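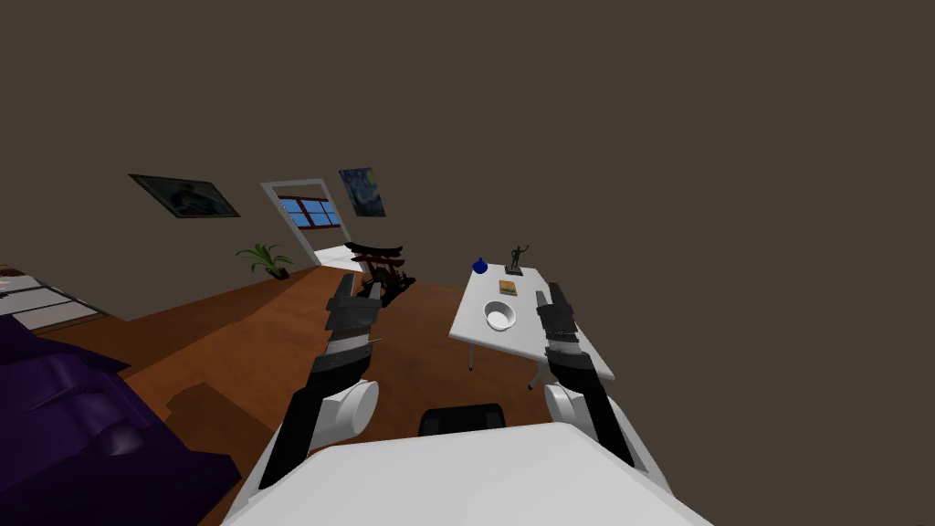

How often do the finger pads on the Wumbei need changing? Every 3,000 cycles while it's on bowls and books, and we can let it run to 4,000 on soft things.

August, just after lunch. The counter said 378 over when I got to it, so both sets came off today, left gripper first. The old screws from Cernov were a touch long and I've put them in the tin by the sink — please don't use them again, they bind on the finger plate. Pilance sent the shorter ones and they went in sweetly, bless them.

While I had the covers open I wiped down the joints and gave the right wrist a dab of the Venis grease, as it has been grumbling a bit on the way up. I then homed both arms twice and the right one still settled 2 mm low, so I've put that in as an offset for now and would dearly like a second pair of eyes on it. The living room set-up in the simulator still has the old pad thickness, by the way. I'll change that after tea, if the file will let me save.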